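Selling a dead aunt's household: what do I price and what do I give away?

Posted by Raíssa Quintana in Home & Family > Moving, Downsizing, Clearing Out
Viewed 2636 times

My aunt Conceição left me her house in Mendville and everything inside it. The house is small. The everything is not. She lived there alone and apparently never met a kitchen gadget, vanity item or souvenir plate she could say no to.

I have until the end of November to hand over the keys. I'm planning a two-day sale in the garage and I've never run one. I've been to plenty, which I now see is like thinking you can cook because you've eaten.

What I want to know:

How do I price things that aren't worth much but aren't junk either? I have a whole bedroom of this. Trays, mirrors, lamps, picture frames, a bread machine, another bread machine.

Do I put a sticker on every single item or just put up signs by table?

My cousin says I should call an estate sale company. The one I called wants $300 up front before they'll even come look. Is that normal?

And what do people do with what's left? I refuse to bring it home. I live on the third floor.

2 people follow this thread

Anselmo Godoy
Top contributor, Moving & Downsizing

I've cleared out my parents' place, my in-laws' place and a storage unit I'd been paying for since before my knees went. I'm going to take your points in the order I think they matter, which isn't yours.

The company first. Fees vary a lot, and plenty of outfits take a cut of the sales and charge nothing for the first visit. I wouldn't pay $300 for someone to walk through a small house and sigh. Call two more. If all of them lose interest when you describe what's there, you've had a free appraisal.

Before you price anything, go through it for the stuff that really is worth money. Jewelry, coins, tools, old cameras, signed pottery, solid furniture. Open every book and check every coat pocket. My mother kept cash in the oven mitt, a choice that could have gone badly for everyone. Pull all that out and deal with it separately, with somebody who knows.

Now, the middle stuff:

Mirrors. Small ones go for a dollar or two, and they go fast if they're clean. Use glass cleaner and a dry cloth, and do the edges too. Stand them up if you can. People walk right past a mirror lying on its back, but set one upright and they'll stop to look at themselves, and then they feel they owe you something.

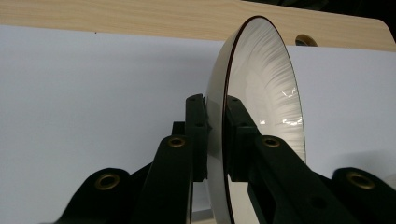
Lamps. Put a working bulb in each and run an extension cord to the table. A lamp that's lit sells for double a lamp that "works, I think." If the cord is cracked, don't sell it at all.

Picture frames. Take the family out of them first. I bought a frame once with a stranger's christening in it and felt responsible for the kid for years.

Bread machines. Five dollars, and be grateful. Everyone who wants one has already inherited one.

Trays and plates. These do better in a stack with one price for the stack. The exception is anything with a picture on it. Animals and cartoon characters sell one at a time, because the buyer has a particular niece in mind and will pay for the rabbit and not for the five plain ones under it. Put those on top, picture side up, where a kid can reach.
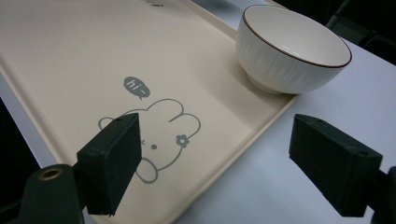
Stickers or signs. Stickers on anything over five dollars, signs for the rest. "Everything on this table $1" saves you a whole evening and a roll of stickers. Use painter's tape for the prices on wood and anything printed. The cheap round stickers will still be there when the sun burns out.

Leftovers. Book the charity pickup before the sale, for the day after. They fill up early in fall. Whatever they turn down goes on the curb with a FREE sign, and whatever survives the curb has earned its trip to the dump.

One last thing. Have a lot of ones and quarters on hand. Your first customer will arrive at 6:40 in the morning, before you've opened, and will want to pay for a spoon with a fifty.

31 people found this helpful

Maiara Bezerra

Agree with most of that, but I'd cut the second day. I did two days for my dad's house and the second one was me, a thermos, and a man who wanted to tell me about his own garage. Half price after noon on day one, and you're done by supper.

Also, your aunt had friends. Ask them over the evening before and let each one pick something. We had a neighbor who'd been admiring the same ugly pitcher for decades and was too polite to say so. She cried. It would've gone for fifty cents the next morning to someone who'd have put a fern in it.

Keep something small for yourself too, even if you can't say why. I kept a potato masher.

12 people found this helpful

Arlindo Prado

Just list it all online as one lot, "must take everything." My brother did that. Gone in an hour.

Reply from Raíssa Quintana: Who took it?

Reply from Arlindo Prado: Me. I have a lot of lamps now if you need any for your sale.

Reply from Raíssa Quintana: I do not. Thank you, everyone. The pickup is booked, the neighbors are coming over for coffee and looting, and I found $67 in a tea tin. Still haven't found the lid to either bread machine.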